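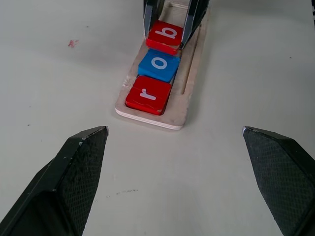

1 December 2020

**Edge sealing on birch ply, second round**

Continues the November pages. Open question from last time: does the sealer go on before or after the edge is broken with the sanding block. Both tried, same sheet, same can.

Stock is the Birnitz sheet, 8 mm, left over from the Verkton order. It had been standing on end by the outside door and had a slight bow across the face grain. Stickered it flat on the rack under weights before cutting. Most of the bow came out. The remaining bow is visible with a straightedge but doesn't matter on pieces this short.

Cut 16 strips with the fine crosscut blade, tape on the show face. Tear-out on the back face where the tape was left off, worst on the strips from the outer end of the sheet. One strip has a core void that opened on the saw line. Kept it in the set and marked it V, to see what the sealer does at a void.

Groups:

- A: edge sanded to 180, corner broken, then sealed
- B: sealed straight off the saw, then sanded and corner broken
- C: sealed, sanded, sealed again
- D: no sealer, control

Sealer is the Shahbazi water-based, thinned as on the label, foam brush. Prusis shellac was the plan for a fifth group. The flakes were old and left a gummy residue that would not dissolve overnight, so the fifth group was dropped. New flakes to be ordered before anyone repeats this. The old jar is in the waste bin, please don't rescue it.

**Notes during application**

Group A drank the first coat. The end-grain plies went dark at once and the long-grain plies stayed pale, so the edge read as stripes until it flashed off. Fuzz raised on every strip, more than expected after 180.

Group B looked rough after sealing and sanded much cleaner than A. The stiffened fibers cut off at the surface where the A fibers had folded over. Paper loaded quickly. A strip of 180 was finished after 3 edges and had to be changed.

Group C, second coat went on with very little soak. Brush drag at the corners. Should be thinned a little further for the second coat, or wiped.

Strip V: sealer ran into the void and came out on the back face. It did not bridge. Voids need filler first. Obvious, but now it's written down.

**Water drop check**

One drop on each edge, left 2 minutes, blotted, looked at under the bench magnifier.

| Group | Edge after blotting | Fuzz to fingertip |
|---|---|---|
| A | darkened, slow to recover | yes |
| B | slight darkening | faint |
| C | no change | none |
| D | dark, swollen | heavy |

D swelled enough to feel a step at the glue lines. The step was still there when the strips were checked at the end of the day.

The drop check is crude. Drop size varies with the pipette angle, and the magnifier lamp warms the strip if it's left on. Lamp was off between readings this time. It was not off in November, so don't compare the two tables directly.

**Working procedure until something better turns up**

1. Fill voids, let the filler cure, scrape flush.
2. Seal off the saw, no sanding first.
3. Sand to 180 with a hard block. Break the corner in the same pass.
4. Second coat, thinner than the first.
5. Rub down with the gray pad.

C takes almost twice the bench time of A. Fine for edges that get handled. For hidden edges B is enough.

**Loose ends**

- Color shift under white topcoat not looked at. The sealer has a slight amber cast on the faces.
- Saw tape: the blue roll lifted fibers on removal. Pull back low along the grain, or try the paper tape.
- Dust extraction hose at the sanding bench is split again near the cuff.
- Strips are in the shallow drawer, grouped, D on the left. Leave them unlabeled side down, the pencil rubs off.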